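Tultgate grippers: slipped sticks, pad wear and stop calls. FAQ

Last edited 28th April. Typed up fast between sessions, will tidy later. If something's wrong tell Nahom Endale or just fix it.

What happened?

Grip fault on the stick-in-pot task. Stick gets picked up fine, goes over the pot, then slides in the jaws during the lowering part. Mostly it just ends up at a silly angle. Twice it came out completely and went on the floor. No one hurt, nothing broken.

Which task exactly?

Long white stick, white pot with the face on it. Left gripper does the stick. Right gripper waits low over the table. Right hand hasn't had a slip logged so far.

How many takes are affected?

We have 3,122 takes on the Amon drive for this task. 1,227 were recorded after the last pad change, and those are the ones being rechecked. The older ones are fine as far as we know. Don't delete any of them.

Is it the pads or the motor?

Pads, we think. The drop happens with the jaws fully commanded closed, and the current reading looks normal right up to when the stick goes. A motor fault would show in the current. Could still be a bit of both, Terkier has the logs and hasn't answered yet.

What does a bad pad look like?

Lifted or rough edge, ridges across the face, anything that isn't flat. Open the jaws wide over the bare table and look at both inner faces through the gripper camera before the first take. Takes a few seconds. If left and right don't match, stop and change it.

I can see a ragged edge but it still grips. Can I carry on?

No. Grips fine on a block, slips on a stick. Thin round things only touch a small bit of the pad, so if that bit is the bad bit you get nothing.

Where do I run the check?

Station 5, same table, same tape. Don't shift the table to get better light, the corners are marked for a reason and we had to redo a whole calibration last time.
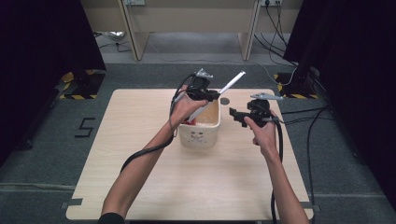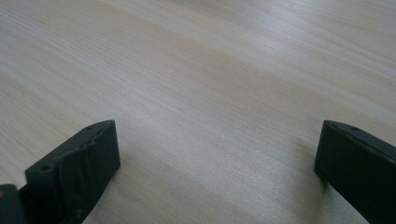
Both gripper camera views: jaws open, left finger is the one to look at. 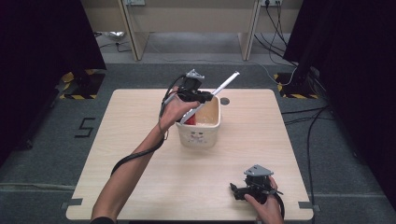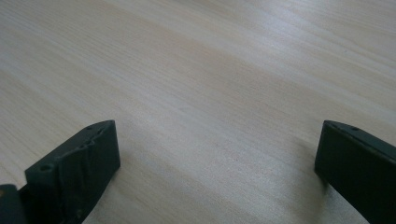 Kedir Worku wrote in under the first version of this page that the pad check is fine but it misses the cable. On his takes the stick went when the left cable pulled tight across the wrist, and he felt the gripper twist in his hand a moment before. He had swapped pads that same morning. So in his view new pads alone won't fix it, and he would like the cable slack added to the start list before anyone does another full run.

So is it the cable?

Maybe partly. Kedir's point is fair and it's on the list now. Check both: pads first, then slack. Leave enough loop that you can reach the far edge of the table and turn your wrist over without feeling a tug. If you feel a tug, stop there.

What's the start list now?

Jaws open, look at both pad faces
Close on the test stick, wiggle it by hand, should not turn
Cable loop on each arm, full reach, no tug
Cables on the floor pushed out to the side, away from your feet
Stop button in reach of your helper
Then record

The stick slipped in the middle of a take. What do I do?

Say "stop" out loud. Don't grab for it. Hold both grippers still, let your helper end the take, then put the grippers down on the table and pick up whatever fell. Mark the take as SLIP, not FAIL. FAIL means the operator missed. We need to be able to tell them apart or the recheck is useless.

Why can't I just catch it?

Because the jaws are still live. One of the two floor drops ended with somebody's fingers right between them. He got away with it. The jaws don't close hard but they close quick, and they will pinch.

Can I close the jaws harder instead?

Please don't. The close force is set at 9 on all Tultgate units and it stays at 9. Somebody turned it up during the first week and the pad edge peeled faster, whcih is possibly how we got here.

Can I glue an edge back down?

No glue. It dries hard and leaves a ridge and then you've got the same problem in a new place. Whole pad off, clean the finger, new pad on. Spares are in the Tamiru box, top shelf. Take the last pair, write it on the lid.

Do I change one side or both?

Both. Always as a pair, even if the other one looks perfect. A worn pad against a new one pulls the stick off center.

Do I need to recalibrate after a pad change?

Yes, short version only. Open, close, open, save. If the closed gap reads more than 2 mm with nothing in the jaws then the pad isn't seated, take it off and start over.

What about takes where the stick slid but still ended up in the pot?

Still SLIP. I know it looks like a success. It isn't one we want a robot to learn from, the angle is wrong for the whole second half. If you aren't sure, mark it SLIP and add a note, I'd sooner look at ten extra than miss one.

Who can clear a gripper to go back in use?

Nahom or Kedir. Write the unit number and your initials on the sheet by the door. No initials = still out of use, even if it's sitting on the bench looking ready.

Is the stand gear part of this?

No. Nothing wrong with the stands. Still keep out of the striped area while a take is running, same rule as before.

When's the recheck done?

Some time in May. Depends how fast people get through their share. List is on the Amon drive, folder called recheck, take the next open block and put your name on it. Dont skip around please.

Terkier asked for one of the old pads, which one?

The left one off unit A, in the small bag taped inside the Tamiru box. Don't clean it first. They want it as it came off.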